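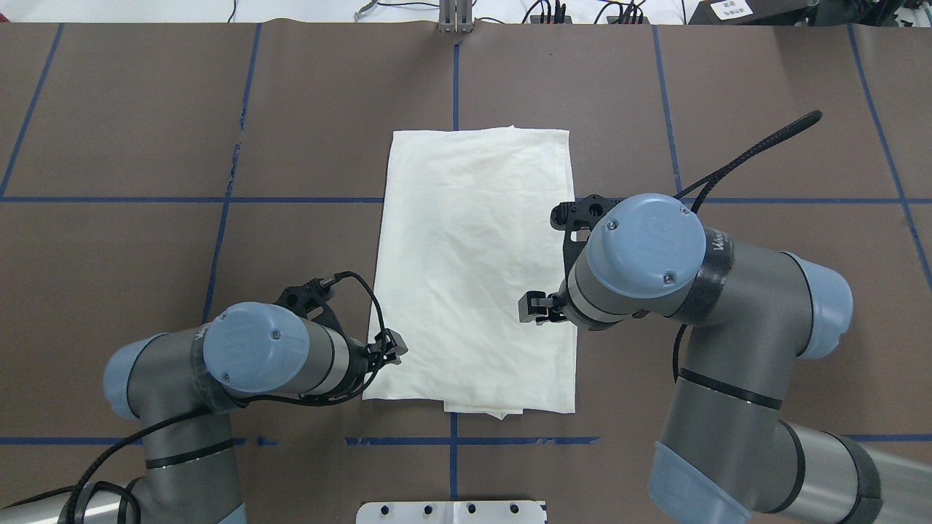

Figure 1. Folded white cloth on a brown work surface marked out with blue tape.

Student Projects > Textiles and Materials

Shrinkage and Crease Retention in Household Cotton
Tuva Sandberg, Esildale

1. Background

Woven cotton shrinks in the wash mainly through relaxation. Yarns are held under tension on the loom and again during finishing, and part of that tension is released when the fabric is wetted and agitated. Most of the change is expected in the first few cycles. Warp yarns carry more tension than weft yarns, so the lengthwise loss is normally the greater of the two.

Domestic care labels give a maximum wash temperature but no figure for dimensional change. The aim of the project was to measure the change in plain white cotton over repeated washing, and to check whether drying method affects how strongly a fold line remains in the cloth.

2. Materials

Two fabrics were bought as uncut lengths. Fabric A was a plain weave sold under the Turkeck name for bed linen. Fabric B was a heavier plain weave from Rirby, sold for kitchen towels. Neither supplier stated whether the cloth had been preshrunk. Specimens were cut from the middle of each length, well clear of the selvage, and the raw edges were overlocked with polyester thread. Reference marks were sewn in contrasting thread, because laundry pen had faded in a trial run the previous August.

3. Method

Each specimen went through five wash cycles. Water temperature was set to 65 °C with an unscented powder detergent at the dose printed on the pack. Ballast of old cotton sheeting was added to keep the load mass constant.

After each cycle, half the specimens were tumble dried and half were dried flat on a mesh rack. All were then left in the room overnight before measurement. Distances between reference marks were read with a steel rule in the warp and weft directions, without stretching the fabric. Each distance was read twice and the mean recorded.

For the crease test, dry specimens were folded in half along the warp and placed under a flat plate for 4 hours. They were then opened, left for one hour, and graded against a set of reference creases made for the project. Grading was done by one person under a desk lamp set at a low angle.

4. Results

Both fabrics shrank more in the warp than in the weft. For Fabric A, most of the total loss was present after the first cycle, and the later readings differed by less than the reading error of the rule. Fabric B continued to shrink until the fourth cycle. Tumble drying gave greater shrinkage than flat drying in both fabrics, with the larger difference in Fabric B.

Crease grades were less consistent. Flat-dried specimens of Fabric A held the sharpest fold. Fabric B showed no clear difference between drying methods.

5. Sources of error

The overlocked edges puckered after washing and pulled the outer marks slightly inward. Room humidity was not controlled. The washing machine, a Rutherford front loader, has no independent temperature readout, so the set value was taken as correct. A second grader would be needed before the crease results could be compared with other work.

6. Further work

A repeat at a lower temperature is planned with the remaining Fabric B. The reference marks will be moved farther from the edge.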